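Game Balance and Live Updates: notes for session four

Okay, so last time we got as far as launch day, and a few of you asked what there is left to design once a game is out. Quite a lot! Most of my working life has been spent on games that had already shipped, and tonight's notes are about that part: patches, weapon tuning, map rotation, and how to write all of it down so players can follow it.

The game we'll keep coming back to is Skalarar, the team shooter I worked on at Stivton. If you haven't played it, don't worry, you only need the basics. Two teams, 14 players on each side, capture points, four classes. The map everybody remembers is Castville, a hill town with a long main street and far too many windows.

1. What a patch is for

I split patches into fixes, tuning and content. A fix makes the game do what we already said it did. Tuning changes a number or a rule that was working as written but made the game worse to play. Content is new stuff: maps, modes, guns, hats.

Players don't read them the same way. They'll forgive a late fix if it works, they'll argue about tuning for weeks, and they'll download content at two in the morning and tell you by breakfast that it's overpowered (sometimes they're right). When you plan an update, write down which kind each change is before anything else. My old lead, Heidrun Wieser, sent back any change request that didn't have it in the first line, and I grumbled about that for a month and then started doing the same to other people.

2. The Mok rifle

The Mok was our starter rifle. At launch it took five hits to drop someone at medium range, and it had very little kick. By January it was on screen constantly. We looked at the numbers and found that 33 percent of all kills came from it, in a game with 20 primary weapons.

So is that a problem? Think about it before you read on. It's the gun everyone starts with, so of course it's used a lot. The share of kills on its own tells you mostly about how many people carry it. What we needed was how it did in the hands of people who'd unlocked everything and still picked it, and at what range they were winning.
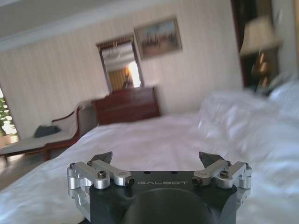

When Ottmar Ehlers pulled that out for us, the answer was pretty clear. Up close the Mok was ordinary. Past medium range it was beating the marksman rifles, which had been built for exactly that distance, and the low kick was doing all the work. The damage was fine.

Our first idea, I'm a bit sorry to say, was to cut the damage anyway. It's one number, it's quick to test, and it looks decisive in the notes. Murray Landry talked us out of it by having the whole office play an evening with the cut version. New players got crushed! They were fighting up close, where the rifle had never been too strong, and we'd just taken away the one thing they had.

What went out in the end was a bit more kick after the fourth shot in a burst. Short bursts felt the same as before, long sprays at distance got harder to hold, and up close you'd barely notice.

Take this down if you take down anything tonight: find out who is winning, with what, and where, and then touch the smallest thing that changes that case.

3. Map changes

Maps are harder, mainly for the reason that people learn them with their hands. Move a crate and someone will run into it for a week.

On Castville the defenders held the church far too easily. Balthasar Lanz, who built the map, wanted a second staircase. I wanted to move the attackers' spawn closer. We tried both in the test build (never try both at the same time, which we also did, and had to throw that session away). The staircase won. It gave the attackers a choice, and the defenders had to look in two directions, while the closer spawn just made the same fight start sooner.

A few habits I'd pick up early:

Keep the old version of the map somewhere you can load it in a minute.
Watch a match from above with the sound off.
Ask testers where they died before you ask what they thought.
Leave landmarks alone if you possibly can.

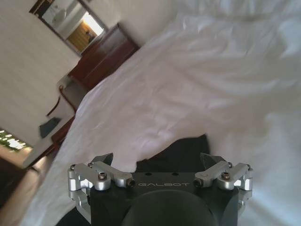

GALBOT lettering on a black gripper housing.

4. Writing the notes

Patch notes are part of the design, and you will be marked on yours. Say what changed, give the old value and the new one, and put in a sentence on why. Skip the jokes in the tuning section. I once wrote "the Mok has been to the gym" and spent an afternoon answering people who couldn't tell if it had gone up or down.

Jui-lin Au, who ran our forums, had a good test for a draft. She'd read it out loud and stop wherever she'd expect a follow-up question. If she stopped more than a couple of times on a page, it came back to me.

Also, own up to things you're reverting. "We changed this last month and it made the mode slower, so it's going back" is fine. People were there, they noticed.

For next time

Pick a multiplayer game you know well and one update it's had. Choose a single tuning change and write a page on it: what the change was, who it helped, who it hurt, and what you'd have measured first. Then rewrite the official note for it in your own words, three sentences at most.

Read chapter 19 in the course pack too, the one on matchmaking. It's long and the middle drags a little, but we'll need the bit on uneven teams when we get to ranked play.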